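Getting Started on the Ham Bands: Questions We Hear a Lot

Print this page | E-mail this page to a friend

Welcome from the Zaltemard Amateur Radio Club! These questions come up at nearly every meeting and in the club inbox, so Dirk Schouten sat down and wrote out the answers. If yours isn't covered, come to a meeting and ask it out loud. We love questions.

Do I need a license to listen?

No! Listen all you want. In the United States you can tune around the amateur bands with any receiver and never fill out a form. I listened for a whole winter before I took a test, and I still think it's the best way to learn how people talk on the air. You'll hear how they call CQ, how they sign, and how long they really talk about their tomato plants.

Which license should I go for first?

Technician. It gets you everything above 50 MHz plus a slice of 10 meters for voice, and that slice is a blast when the band is open. Most of our newer members then go for General within a year, once they've heard what's happening on 20 and 40 meters. There are three license classes being issued today, and you have to take them in order, but you can sit for more than one in the same session if you're feeling brave.

Do I have to learn Morse code?

Not for any license. That requirement went away years ago. But try it anyway! Code gets through when voice won't, the rigs are small and cheap, and there's a real thrill in copying your own call sign out of the noise for the first time. Our code practice net meets on 2 meters at 7:30 p.m. and we go slow. Nobody will laugh at your fist.

I live in an apartment. Is this hopeless?

Not at all. I worked my first two years from a second-floor place with a wire so thin my neighbors never saw it. Look into a small magnetic loop on the balcony, or an end-fed wire run along the railing and down to a shrub. Keep it well away from power lines, always, and keep people from touching it when you're transmitting. An evening on FT8 with low power can put Europe in your log from a balcony. Portable operating is the other answer - take the rig to a park and throw a wire in a tree.

What should I buy first?

Borrow first, if you can. The club has a loaner shelf with two handhelds and an older HF rig (the Skisteck, the one with the sticky tuning knob - it works fine once it's been on for a while). Take one home for a month and find out what you like. Some folks discover they only want to chat on the repeater, and a handheld with a better antenna is all they'll ever need. Others get bitten by DX, and then, well, start saving.

When you do buy, spend on the antenna and the coax before you spend on the radio. A modest rig into a good dipole up 40 feet will beat a fancy rig into a bad one every time.

How do I use the Paucar repeater?

Set your offset and tone from the card we hand out at meetings. Listen first, then give your call sign and say "listening." If nobody comes back, try again in a while, or try the morning commute, when the regulars are on. Leave a short pause between transmissions so somebody with real traffic can break in.

My SWR is terrible. What did I do wrong?

Probably something small! Check the connectors before you touch the antenna. I have chased a bad SWR for a whole afternoon, lengthened and shortened a dipole until I was dizzy, and then found a cold solder joint in a PL-259. After that, see where the dip is. If it falls below the frequency you want, the wire is too long. If it's above, it's too short. Trim a little, fold the end back on itself before you cut, and measure again.
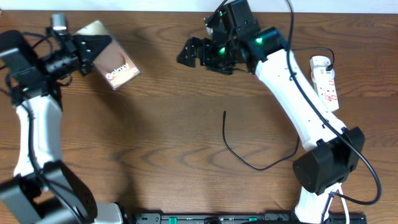 An antenna analyzer makes this ten times more fun, and we have one you can sign out. It runs on AA cells, so please put in fresh ones before you bring it back.

Should I worry about lightning?

Yes, please do. Bond your station ground to the house ground, put an arrestor where the coax comes in, and disconnect the feed line when storms are on the way. An arrestor won't save you from a direct hit. Get the feed line outside and away from the house, and don't go out to do it once you can hear thunder.

What is the Prisenska Cup?

Our own little contest! It runs every December from noon to 6 p.m., simplex only, any mode you like. You get one point for each contact and two if you're running on batteries. We started it in 2000 and the log sheet hasn't changed since, coffee ring and all. New licensees get a head start on points, and the winner keeps the cup (a soup mug, if you must know) until the next one.

Can my kids come along?

Bring them! There is no minimum age for a license, and kids tend to pick up the test material faster than the rest of us. Anyone without a license can talk on the air at our club station as long as a licensed control operator is right there at the controls. Mic fright is normal. A first contact usually lasts thirty seconds, and then they want another one.

How do I join?

Come to two meetings, see if you like us, and fill out the form by the door. Dues are the same for everybody in a household.

Print this page | E-mail this page to a friend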